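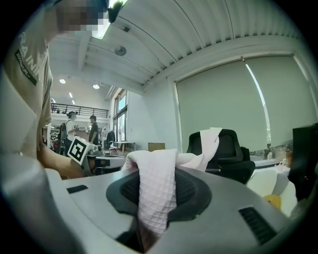 Section 4: Preparing a shared work table

4.1 Scope

This section covers the clearing, wiping and resetting of work tables in shared rooms fitted out with the Odetti table range. It applies to the standard table and the long table. It does not cover the folding table, which has its own sheet, or the care of upholstered seating (see Section 6).

Read 4.2 and 4.3 before starting. Steps 1 to 18 are to be done in order. A table that is only being wiped between users can be started at step 8.

4.2 What you need

Waffle-weave cloths, clean and dry: 2 per table
Neutral cleaner, diluted as stated on its label
Spray bottle, labelled with its contents
Small cardboard box for parts and loose items
Masking tape and a marker
Waste bin and recycling bin

Note: Use waffle-weave cloths on the table top. The raised pattern picks up crumbs and dust that a flat cloth tends to push along the surface. Paper towel leaves lint in the edge joint and should be kept for spills on the floor.

4.3 Cautions

CAUTION: Never spray cleaner directly onto a table that has equipment on it. Spray the cloth.

CAUTION: Do not cover the vents of any equipment with cloths, clothing or papers.

CAUTION: The long table must be lifted by two people. Dragging it will loosen the leg brackets and mark the floor.

4.4 Clearing the table

1. Tell the people using the room that the table is about to be cleared. Allow them time to remove their own belongings.

2. Move chairs back far enough to walk all the way around the table. Lock the casters if the chair has locks.

3. Shut down powered items in the manner given in their own manuals. Unplug them at the wall and coil each cord separately.

4. Lift small devices by the body or base. Do not lift by an arm, hinge, cable or any other moving part.

5. Place screws, adapters and other small parts in the cardboard box. If they belong to a particular device, bag them first and write the name of the device on masking tape.

6. Stand boxes upright. A box left tilted against another item will slide when the table is wiped. If a box or block carries a printed marker, check with the user before moving it, as its position may matter. Where it has to be moved, put tape on the table at two of its corners.

7. Put waste in the bins. Flatten empty cartons. Do not discard anything with handwriting on it.

4.5 Wiping the table

8. Fold the first cloth in half, then in half again. This gives several clean faces to work with.

9. Spray the cloth until it is damp. It should not drip when squeezed lightly.

10. Wipe from the far edge toward you in straight, overlapping passes. Turn to a fresh face of the cloth when the one in use looks grey.

11. Wipe the edge strip and the underside lip. Adhesive from old tape collects here. Hold the damp cloth against it for a minute before rubbing.

12. Dry the surface with the second cloth. Do not leave the table to air dry, particularly in rooms with strong overhead lighting, where streaks will show.

Note: Light-coloured tops show pen and marker. If a mark remains after two passes, use the Zosard stain pad supplied with the table. Try it on the underside first. Solvents will dull the finish and are not covered by the warranty.

4.6 Cloths

13. Hang used cloths on the drying rail to dry before laundering. Mesh chair backs may be used for clean, dry cloths waiting to be used. They should not be used for damp ones, as cleaner can drip onto the seat.

14. Wash waffle-weave cloths warm with like colours. Leave out fabric softener, which reduces absorbency. Replace a cloth when the raised pattern has gone flat. In normal use this is after some 200 washes.

15. Keep table cloths apart from kitchen and washroom cloths. A separate colour for each area is the simplest method. The Lui cloth set comes in pale pink, blue and white for this purpose.

4.7 Resetting the table

16. Check that the top is dry, then return heavy items first. Keep them toward the centre of the table, with no part hanging over the edge.

17. Return items to their taped positions and remove the tape. Leave a clear strip along the front of the table wide enough for a forearm.

18. Return chairs. Coats and other garments go on the rack, and bags go under it or in the lockers. In rooms with a mezzanine, nothing is to be hung from or stored against the railing.

4.8 If the table rocks

Check that all feet are touching the floor. Turn the foot on the short corner counter-clockwise until it makes contact, then tighten the lock nut by hand. If the table still rocks, look for a loose leg bracket and tighten it with the hex key clipped under the top. If the bracket will not hold, take the table out of use and order bracket kit 339 from the Grendolville parts counter, quoting the number on the underside label.

Tables in daily use should have their brackets checked each November.

Section 4 revised May 2, 2026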